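Sound and Silence in Low-Budget Ghost Films
Project report, Introduction to Film Studies
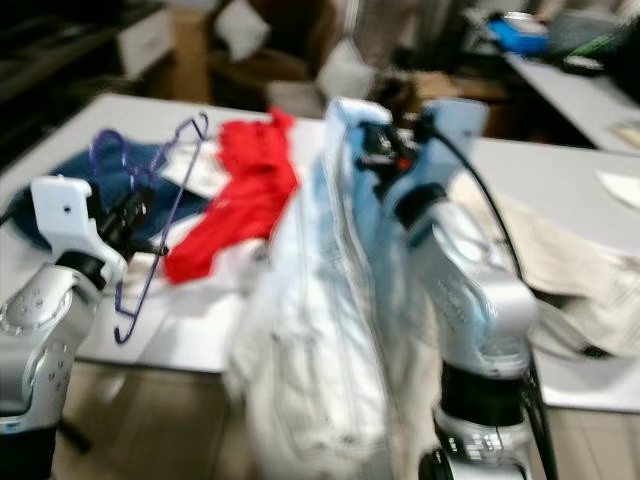
Nélida Toledo thought the question was too wide when the proposal went around, and that I should pick one film and stay with it. A ghost film with no music, she wrote, is a different animal from a slasher with no music, and putting them in the same table would tell me nothing. I took half of the advice. I dropped the slashers and kept two ghost films, Jitalano and Wornevlow.

1. The question

I wanted to know how much of each film plays without a score, and whether the quiet parts are the parts viewers find frightening. Our textbook says music tells the audience when to be scared. That matches most of what I have watched, but Wornevlow hardly has any music and I had to turn it off the first time.

2. The films

Jitalano takes place in a boarding house where the owner hears her late sister walking in the room upstairs. It has a full string score, and the score rarely stops. The sister shows up early and is on screen a lot after that.

Wornevlow follows a night clerk at a ferry office who keeps getting phone calls from a boat that sank years ago. Most of it is one man at a desk. The ghost is a voice, and then in the last part it is a wet coat on a hook.

Both were made cheaply and both run a little under an hour and a half. I watched the restored version of Jitalano from the library and the regular disc of Wornevlow.

3. Method

I watched each film twice. The first time I took no notes. The second time I kept a log, writing down when music started and stopped and what kind of shot was on screen. I marked a stretch as silent if there was no score, even if people were talking or there was wind or traffic. A radio playing inside the story was not counted as score. This caused trouble in Jitalano, where a waltz starts on the kitchen radio and the strings pick it up. I logged that one as music from the point where the strings come in.

I then showed 4 clips to 16 students from the dorm and the film club. Two clips came from each film, one with music and one without. Finding clips with music in Wornevlow was hard, and I ended up using the scene under the opening credits, which is not meant to be scary. After each clip the students wrote down how tense they felt and one thing they remembered.

4. Results

I logged 2,470 seconds of Wornevlow as the longest run without any score. It covers the whole middle of the film, from the second phone call until the clerk leaves the office. Jitalano had nothing close to that. Its quiet stretches are short and nearly all of them come right before the sister appears, so after a while you learn to expect her.

Most of the students rated the silent Wornevlow clip as the tensest. The silent Jitalano clip came next, and the two clips with music were close together. What people remembered was less even. For Wornevlow they mostly wrote about the phone. For Jitalano they wrote about the sister's face, the stairs, and in two cases the waltz.

Fares Azar wrote on his sheet that the phone clip only worked on him on account of the room being dark, and that he would have laughed at it on a laptop. I did not test for that. All the clips were shown in the same room with the lights off.

5. Problems

The credits clip should be thrown out. It has no ghost and hardly any story, so a low score for it says little about music. Several of the students had also seen Jitalano in class last January and knew when the sister was coming.

The log is only my own. In a few places the score in Jitalano is so low that I could not tell it from the hum of the soundtrack, and a second person with headphones might have marked those differently.

6. If I did it again

I would use a single scene and show it with the score to one group and without it to the other. The disc of Jitalano has a dialogue and effects track that would make this possible. I found it in the menu after the clips had already been shown.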